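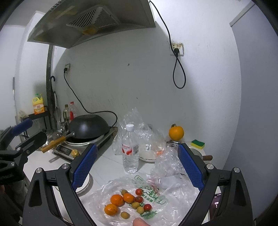 August
By the Household Food Group, Imomov Institute

We use cookies to remember your reading settings. Accept | Manage

3. Where small fruit is kept after purchase

3.1 Setting and households

The study was carried out in Pustuseo and in the neighboring district of Dekedura. Both have a covered market that sells fruit by weight and at least one supermarket that sells it in closed packs. We recruited 28 households, all of which bought fresh fruit every week and did most of their cooking at home. Households were asked to shop as they normally would. No fruit was supplied by the study, and no advice on storage was given until the final visit.

We limited the work to small fruit that is eaten by hand and is usually bought in mixed amounts. Larger items such as melons and pineapples were left out, as they are often cut and wrapped on the first day and so follow a different path through the kitchen. Tomatoes are treated as fruit in this section. Most households bought them on the same trip and left them in the same place as the rest.

3.2 The resting period

Earlier work on food waste in the home tends to record two locations for fruit, the refrigerator and the bowl. Our diaries suggest that a third should be added. In most households, fruit spent some time on the counter, in or on the bag it came home in, before it was moved anywhere. We call this the resting period. It began when the shopping was put down and ended when the fruit was washed, put away or eaten.

The resting period was short in homes where one person shopped and also cooked. It was longer where these jobs were split, and longest where shopping was done after work and the next meal was already being prepared. Several diaries describe fruit left out in the evening and put away the next morning, or eaten from the counter until there was nothing left to put away.

Kinds of fruit that would be stored separately were often together at this stage. Figure 2 shows mandarins, cherry tomatoes and longans grouped on a plastic bag on a kitchen counter. Advice leaflets usually deal with each kind alone and give a best temperature for it. They say little about a handful of mixed fruit, which is how much of it was kept in practice.

Figure 2. Mixed small fruit on a crumpled plastic bag, with a water bottle and a partly covered bowl on the same counter.

3.3 Bags and moisture

Thin plastic bags were the most common packaging in the market purchases. A tied bag holds the moisture given off by the fruit. Water then collects on the inside and wets the skins where they touch. Diary keepers noticed this mainly with longans and tomatoes, and described it as "sweating." Mandarins were mentioned less often, although soft spots were reported in fruit from the bottom of a full bag.

Opening the bag was enough to prevent most of these complaints. Households that emptied the fruit onto the bag, or rolled the sides down, reported fewer wet or split items than those that left the knot in place. We did not measure humidity inside the bags and can't say how much of the difference is due to airflow. Fruit that is open to view may simply be eaten sooner.

The amount bought also mattered. Purchases under 300 grams of any one kind were generally finished before spoilage was noted. Above 500 grams, spoilage was recorded in most diaries, whatever the place of storage. Sellers at the Pan Street market in Dekedura told us that they prefer to fill a bag, and that a small order is sometimes rounded up at the stall. Shoppers who described this practice did not object to it, but they were also the ones who most often wrote that they had bought more than they wanted.

3.4 Limits of the diary method

Diaries were filled in at the end of the day. Short stays on the counter are likely to be missing from them, and fruit eaten while unpacking was almost certainly undercounted. Households with young children left more gaps than others. We also relied on each household's own idea of when fruit had gone bad. One diary recorded a wrinkled mandarin as waste, while another noted that wrinkled ones were sweeter and were being saved.

The field period covered warm weather only. Kitchens in both districts are cooler in winter, and citrus makes up a larger share of what is sold. The length of the resting period may change with the season, and the diaries will be repeated in the same homes before storage times are compared by fruit type in Section 4.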